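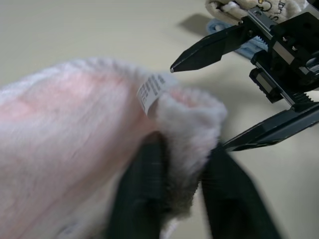 1/4 Dia de dobrar a roupa felpuda. Esta categoria não existe em nenhum manual: dobra-se em quatro e ela volta a ser uma nuvem.

2/4 A etiqueta tem letra de contrato de seguro. Li duas linhas, desisti e lavei a frio, como faço com tudo desde 2 camisolas encolhidas em novembro.

3/4 Segurar pela ponta, deixar cair o resto, fingir que há método. O cor-de-rosa pendurado sempre fica com melhor ar do que dobrado.
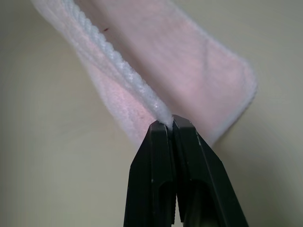
4/4 O Meirion Sayce diz que enrolar ocupa menos espaço. A gaveta dele não fecha desde as 9 da manhã.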